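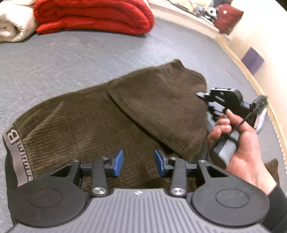
Brown corduroy garment with printed elastic waistband, one part folded over, on a bed.

Gita Folding Notes

Gita is a set of photos and short written notes on folding clothes at home. It covers the ordinary contents of a bedroom closet: pants, shirts, knitwear, towels and a small number of children's items. The notes were written for the Esia home storage guide and are kept here so they can be corrected and reused on their own.

Contents

notes/ has 43 text files, one per garment type
photos/ has the pictures that go with the notes
fabrics.csv lists fabric, weight class and suggested fold
CHANGES lists edits by version

Each note gives the starting position, the order of folds and the finished size. Sizes are in inches. File names use the garment first and the fabric second, so corduroy pants are under pants_corduroy.

Corduroy

Corduroy gets its own section in fabrics.csv. The ribs, called wales, crush under weight and can hold a crease. The notes use these rules:

Fold along the wales where possible. A fold across them leaves a line that shows when the pants are worn.
Smooth the fabric with the flat of the hand in the direction of the nap before each fold.
Keep corduroy at the top of a stack. The limit in the notes is 6 folded items per stack.
Do not press a fold flat with an iron. Steam from the inside if a crease has set.

Color is recorded as it looks in daylight. Brown and olive corduroy can look like two different colors depending on the angle of the ribs, so the color column allows two values.

Elastic waistbands

Pants with an elastic waistband are folded leg over leg first, then from the hem up toward the waist. The band stays on the outside of the finished fold. Do not stretch it to make the edges line up. If the band is gathered, let it sit narrower than the legs. Printed bands should not be folded through the lettering if the print is the rubbery kind, as it cracks.

Storage sizes

Finished sizes were worked out for the Bouvier drawer insert and the Vitanora shelf box. For other drawers, measure the inside depth and change the last fold only. The earlier folds stay the same.

Known problems

The note for lined corduroy is a copy of the unlined one and needs its own fold order.
Two files use "trousers" in the name. They will be renamed to "pants" in the next version.
There is no note yet for overalls.

Corrections

Send changes as a plain text file with the name of the note in the first line. Say which fabric you tried it on. Corrections are read on Wednesday and go into the next version.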